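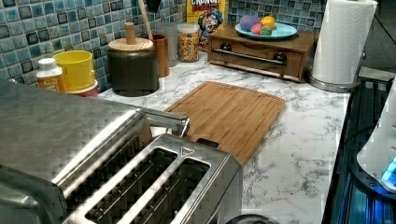 El fondo que no se ve

Un club de remo de barrio cambió la forma de entrenar en invierno y dejó de perder gente en primavera. El método es lento, aburrido y exige apuntarlo casi todo.

A las seis y diez de la mañana el pantalán del Club de Remo Bisetti está a oscuras y lo único que se oye son las drizas de los veleros vecinos. Los remeros llegan de uno en uno, en bicicleta la mayoría, y entran al hangar sin encender la luz grande. Otis Bellamy ya está dentro. Tiene 61 años, entrena al club desde hace nueve temporadas y lleva siempre una libreta de tapas verdes sujeta con una goma.

Bellamy no grita. Los que vienen de otros clubes tardan unas semanas en acostumbrarse. Da la sesión una vez, en voz normal, y el que no la ha oído se la pregunta a un compañero. Hoy son dos bloques de cuarenta minutos a dieciocho paladas por minuto, con cinco de descanso entre uno y otro. Nada más. No hay series, no hay salidas, no hay sprint final para quedarse a gusto.

«La primera vez pensé que era el calentamiento», cuenta Rafferty Montoya, que rema de marca en el ocho sénior. «Terminamos, sacamos el barco del agua y pregunté a qué hora era el entrenamiento de verdad.»

Montoya llegó a Bisetti después de tres años en un club más grande, río abajo, donde se entrenaba fuerte cinco días de cada seis. Allí mejoró mucho el primer año y casi nada los dos siguientes. En enero del tercero se le inflamó una costilla y estuvo nueve semanas sin poder remar. La fractura por estrés de costilla es una lesión conocida en este deporte, y en su antiguo equipo la tuvieron dos personas más el mismo invierno.

Un invierno malo

El cambio en Bisetti también empezó con un invierno malo. El club tenía entonces 100 socios justos y una plantilla de competición que se deshacía todos los años por las mismas fechas. En otoño salían dos ochos y un cuatro. En abril, con suerte, quedaba un ocho con timonel prestado. Unos se lesionaban, otros se aburrían y los juveniles se iban al llegar los exámenes.

Bellamy lo atribuía a la falta de compromiso, según reconoce ahora. Fue Yiran Lei, fisioterapeuta y remera de la categoría de veteranas, quien le pidió las libretas de las cuatro temporadas anteriores y se las llevó a casa. Tardó un mes en pasarlas a una hoja de cálculo. Anotó cada sesión, quién había venido, qué intensidad tocaba y qué molestias constaban al margen, porque Bellamy las escribía aunque luego no las mirase.

«Lo que salía era bastante feo», dice Lei. «Las sesiones que en el papel eran suaves no lo eran. Ponía ritmo veinte y se hacían a veinticuatro, porque había dos barcos en el agua y ninguno quería quedarse detrás. Las duras tampoco eran tan duras, porque llegaban cansados. Todo acababa en el mismo sitio, en el medio.»

El problema tiene nombre en otros deportes de resistencia. En el atletismo y en el esquí de fondo se habla desde hace décadas de separar los esfuerzos: mucho volumen a intensidad baja y una parte pequeña a intensidad muy alta. En el remo de alto nivel es práctica corriente. En los clubes modestos cuesta más, en parte porque hay pocas horas y da la impresión de que hay que aprovecharlas todas.

La propuesta de Lei fue que los barcos dejaran de salir juntos. El primero zarpa a las seis y veinte y el segundo a las siete menos veinte, en sentido contrario. Durante los primeros meses, además, se prohibió llevar a la vista el dato de velocidad. Solo el timonel podía ver la frecuencia de palada, y su trabajo era que no subiera.

El timonel que manda frenar

Kenji Crenshaw fue ese timonel. Tenía diecisiete años y pesaba lo justo para que lo obligaran a llevar lastre. Recuerda aquel otoño como el más incómodo que ha pasado en un barco.

«Un timonel está para pedir más. Yo me pasaba la mañana pidiendo menos, a gente que me doblaba la edad. Alguno no me hablaba en el vestuario.»

Con el ritmo bajo aparecieron cosas que antes tapaba la velocidad. A dieciocho paladas, un barco que se inclina a babor lo hace durante mucho rato y todos lo notan. Las entradas tardías se oyen. El que se echa atrás antes de tiempo queda en evidencia. Crenshaw empezó a anotar esos fallos al terminar y Bellamy le hizo sitio en la libreta verde, en la página de la derecha. La izquierda siguió siendo para las cargas.

El plan semanal que usan ahora los sénior cabe en media cuartilla. Lunes, descanso. Cuatro sesiones largas y suaves repartidas en la semana, una de ellas en ergómetro. Dos días de fuerza, con peso muerto, remo tumbado y trabajo de cadera. Una sola sesión intensa, el sábado, que va cambiando: unas semanas son seis repeticiones de tres minutos, otras son piezas cortas de 500 metros con descanso completo. A quien no ha dormido o arrastra molestias se le quita la del sábado y se le dejan las suaves, al revés de lo que se hacía antes.

El ergómetro del club es un parque de seis máquinas, cuatro de ellas de la marca Zirik, compradas de segunda mano. Suenan como un extractor de cocina y la número tres marca siempre un par de segundos de menos, de modo que nadie hace test en ella. En la pared hay una cartulina con los tiempos de dos mil metros, actualizada dos veces al año. Antes se hacía el test cada mes.

«Medir tanto nos hacía entrenar para la medición», explica Bellamy. «La gente guardaba fuerzas el jueves porque el sábado había test, y el lunes siguiente estaba vacía. Perdíamos una semana de cada cuatro.»

Los números de la segunda temporada

La primera temporada con el método nuevo no dio grandes resultados. El ocho masculino acabó quinto en la regata Gallagher, la que abre el calendario regional, exactamente igual que el año anterior. Hubo quejas. Cuatro remeros se marcharon y uno de ellos escribió una carta a la directiva en la que calificaba los entrenamientos de paseos.

Lo que sí cambió fue la asistencia. Lei sigue llevando la cuenta. En el último invierno del sistema antiguo, entre los sénior se registraron 504 asistencias a entrenamiento. Dos inviernos después fueron 756, con una plantilla del mismo tamaño. Las bajas por lesión de espalda pasaron de siete a dos, y de costilla no ha vuelto a haber ninguna.

Ella misma pide prudencia con esos datos. El grupo es pequeño, el segundo invierno fue más seco y hubo menos sesiones suspendidas por crecida. También entró gente nueva, más joven. «No es un estudio», insiste. «Es una hoja de cálculo que nos sirve a nosotros.»

La mejora en el agua llegó en la segunda primavera. El ocho ganó su serie en Gallagher y fue tercero en la final. El cuatro femenino, que entrena con el mismo plan, se clasificó por primera vez para el campeonato nacional. Montoya bajó nueve segundos en el test de dos mil metros, después de tres años clavado en la misma marca.

Dudas razonables

No todo el mundo en el río está convencido. Alaric Yazzie entrena a los juveniles del Stultora, el club que tiene el hangar en la orilla de enfrente, y ve el modelo con respeto pero con reservas. Con chicos de quince años, sostiene, el volumen suave tiene un límite, y ese límite es la paciencia.

«Un adulto aguanta cuarenta minutos a dieciocho paladas si le explicas para qué sirve. Un chaval de quince quiere correr. Si en tres meses no ha corrido, se va al baloncesto», dice. En su grupo hace dos sesiones intensas por semana, muy cortas, y mete juegos de relevos en barcos individuales. Tiene 211 inscritos en la escuela entre todas las edades y una lista de espera, así que la fórmula no parece irle mal.

Bellamy le da parte de razón. Este año los juveniles de Bisetti tienen su propio plan, con menos tiempo en el agua y más ratos de skiff por libre. También se les permite, una mañana al mes, salir a la vez que el otro barco y remar a lo que den. Es la sesión con más asistencia del calendario y los sénior han pedido varias veces que se les extienda. De momento la respuesta es que no.

Queda además la cuestión del tiempo. Ocho horas semanales son muchas para quien trabaja a turnos o tiene hijos pequeños. Lei ha preparado una versión reducida, de cinco horas, que mantiene el sábado intenso y sustituye una de las salidas largas por bicicleta o carrera continua. La siguen once personas, casi todas veteranas. Sus tiempos mejoran más despacio, pero apenas faltan.

A las ocho menos diez el segundo barco vuelve al pantalán. Crenshaw, que ahora estudia en la universidad y timonea los días que no tiene clase temprano, manda dejar de remar cuarenta metros antes y el ocho llega por inercia, con las palas planas sobre el agua. Desembarcan, dan la vuelta al casco y lo llevan dentro a hombros. Bellamy pregunta a cada uno cómo ha ido, del uno al diez, y apunta la cifra. Hoy casi todos dicen cuatro. Montoya dice seis, y el entrenador le quita la sesión del día siguiente.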